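Hand-held gripper trials: frequently asked questions

Page kept by Edit Juhász, Stavgate test bench. Last changed 23 March 2022.

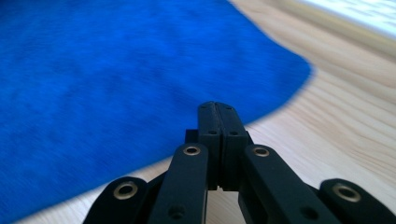

We get much the same questions every month from people who have borrowed a gripper from the bench or are thinking of doing so. The answers cover the three hand-held units we are comparing at present (Hitska, Gentile and Oseck) and the way we run the cloth trials. If your question is about the fixed arms, use the arms page instead.

What are you comparing?

Three two-finger grippers, each worked by hand and each with a camera looking along the fingers. We want to know which one gives recordings that can be replayed on an arm with the least fuss. Price comes into it, but not much at this stage.

Why cloth?

Rigid parts told us very little. All three units pick up a block or a cup without trouble, and the scores came out so close together that we stopped after the first fortnight. A cloth lying flat on a table is harder. The fingers have to come down low enough to catch an edge, then close without pushing the fabric away. Small faults in the linkage show up quickly.

How many trials have been run so far?

3,160 since October. Of those, 2,000 were on cloth and the rest on boxes, cups and cable. We throw out any run where the operator stopped part way, and those are not in the total.

Which gripper is best?

We don't have one answer. The Hitska is the lightest in the hand and people like it for long sessions. The Gentile closes most evenly. The Oseck has the stiffest fingers and does best on a folded edge, but it is tiring after half an hour. If you only want to try one, start with the Gentile.

Can I fit my own finger tips?

Yes, on the Hitska and the Gentile. The tips are held on by screws, and you can swap a pair in a few minutes. Please put the original pair back before you return the unit. The Oseck tips are bonded and should be left alone.

Should the tips touch when the gripper is closed?

Yes, along their full height. Close the gripper slowly and hold it up to a window. If you see light between the gripping faces, one of the tips has been put on crooked. Slacken it, close the jaw again and tighten with the jaw shut. A gap between the stems further down is normal and does not matter.

How much play in the linkage is too much?

Hold one finger still and try to rock the other. A slight movement is fine. If you can hear it click, send the unit back. We had one Hitska with a worn pin that went on producing good-looking recordings for two weeks, and 167 of them had to be thrown away. The replay on the arm missed the edge of the cloth nearly every time, and we blamed the controller first.

My recordings are blurred. Is the camera faulty?

Probably not. Most blur comes from moving the hand too fast, and it is worse with large plain surfaces close to the lens. Slow down for the last part of the approach. If it is still bad, shorten the exposure and add a lamp. A recording with some blur is usable as long as the finger tips themselves stay sharp. Don't delete anything yourself – mark it as blurred on the sheet and we will look at it.

What about glare?

Glare on the table top upsets the tracking more than blur does. Turn the table so that the window is to one side, or pull the blind down. A pale, shiny top is the worst. Laying a cloth over part of the table helps, but in a cloth trial you can't do that, so the blind is the better choice.

Does the colour of the cloth matter?

Less than we expected. It needs to stand out from the table and from the fingers. With black fingers we avoid black and dark grey cloths. Blue has worked well on pale wood. Strong patterns are fine too. White on a pale table gave us the poorest results of all.

How long is a session?

30 minutes, then a break. Grip strength drops off after that and it shows in the closing speed. You can do a second session the same day if your hand feels all right.

Do I need to calibrate before each session?

Yes. Open and close the gripper fully five times with the recorder running, then hold it shut for a few seconds. The software takes its zero from the closed position. If you skip this the opening width will be wrong for the whole session and it can't be put right later.

Can I use my own controller for the replay?

You can, provided it accepts position and opening width as separate streams. We use the same controller for all our own comparisons, so results from a different one will be listed apart from the main table.

How do I borrow a unit?

Write to the bench and say which gripper you want, for how long and what you mean to pick up with it. Loans are for two weeks. Units go out with a charger, a spare cable and the small screwdriver for the tips – please check that all of it is in the case when you send it back.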